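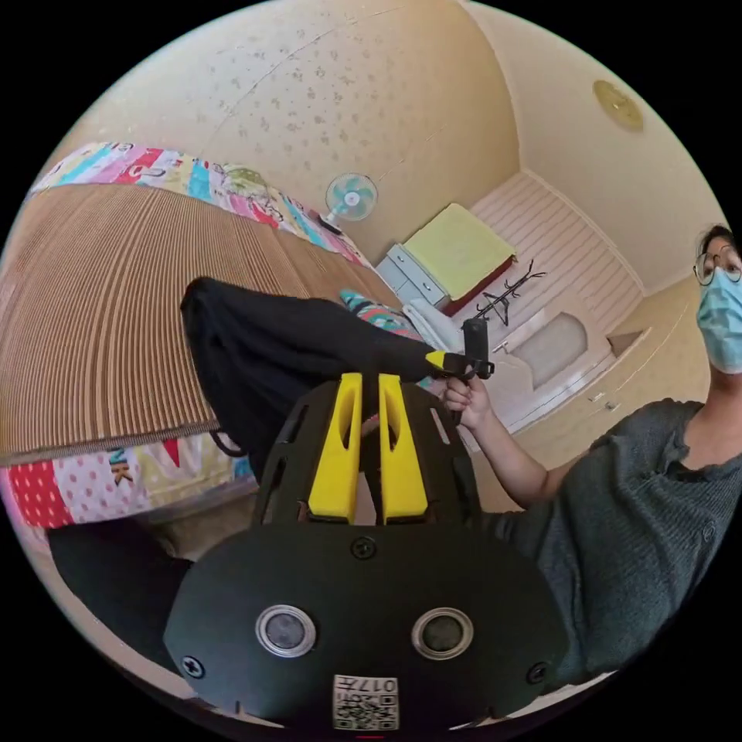 ¿Cada cuánto hay que lavar una colcha de patchwork que está en la cama todo el verano?

Con 2 lavados por temporada tiene de sobra, siempre que entre uno y otro se airee y se sacuda.

Preparar la cama para el calor sin comprar nada

Cada mes de mayo vuelven los mismos consejos: sábanas «refrescantes», fundas con gel, sprays para dormir mejor. He probado unos cuantos y casi todos acabaron en el altillo. Me sigue funcionando lo de siempre: una esterilla encima de la colcha, un ventilador de pared y la cama despejada de ropa. Tampoco hace milagros. Si la habitación está a 30 grados a medianoche, va a seguir a 30 grados, diga lo que diga la etiqueta del producto.

Qué hace falta

Una colcha de retales, o cualquier colcha fina de algodón
Una esterilla acanalada, de las que se enrollan
Una almohada y, si se quiere, un cojín
Un paño y un cepillo de cerdas blandas

1. Vaciar la cama

Bolsas, chaquetas, lo que haya. La ropa negra va aparte desde el principio: suelta pelusa sobre la tela clara y, si es nueva, puede desteñir con el sudor. Antes de guardar cualquier prenda conviene mirar los bolsillos y cerrar las cremalleras, que enganchan los retales con una facilidad asombrosa.

2. Revisar la colcha

Extiéndala del revés y pase la mano por las costuras. En las colchas de muchos colores lo primero que cede suele ser la unión entre dos telas de distinto grosor. Si encuentra un punto suelto, cósalo antes de lavar. Hay quien dice que el lavado en frío «asienta» la costura. A mí me agrandó un agujero.

Los rojos merecen desconfianza. Moje un trapo blanco, apriételo contra el retal durante un minuto y mire si sale color. Mucha gente recomienda vinagre para fijarlo; Keisha Villanueva, que cose colchas desde hace 26 años, me dijo que ella nunca ha visto que sirviera con los tintes actuales, y yo tampoco. Toallitas atrapacolor, programa corto y a cruzar los dedos.

3. Colocar la esterilla

Límpiela primero con el paño apenas húmedo, siguiendo los canales. El cepillo se pasa también en ese sentido; a contrapelo se abren las fibras. Déjela de pie hasta que seque del todo.

Después se pone sobre la colcha, centrada, con la tela asomando por los pies y la cabecera. Si se levantan los bordes, enróllela al revés durante una noche. Los trucos con libros encima dejan marca.

¿Es más fresca que una sábana? Para mí lo es durante la primera media hora. Luego depende de si corre el aire. Quien tenga la piel delicada preferirá una sábana fina por encima, y entonces pierde buena parte de la gracia.

4. El ventilador

Uno pequeño, alto y en la pared, molesta poco y deja libre la mesilla. Apúntelo hacia los pies o hacia el techo. Con el chorro directo a la cara se duerme fatal, aunque en la tienda lo vendan como una ventaja. Las aspas se limpian con el aparato desenchufado; en las de color claro el polvo tarda en verse, así que no se fíe del aspecto. Si la pared es de papel pintado, sujete un paño seco debajo mientras limpia, o acabará con churretes grises.

5. Almohada y cojín

La almohada se queda. El cojín de adorno, en verano, sobra la mayor parte del tiempo: da calor y termina en el suelo. Si le gusta verlo, póngalo de día.

Mantenimiento

Sacudir la esterilla cada 5 días, airear la colcha con la ventana abierta a primera hora y no guardar nada con humedad. Los saquitos de lavanda huelen bien. De su efecto contra las polillas no pondría la mano en el fuego.

Para guardar la esterilla en otoño, enróllela floja y átela con una cinta ancha. Las gomas elásticas se pegan a la fibra con los meses.

Rosalie Zürcher
Actualizado el 20 de julio de 2024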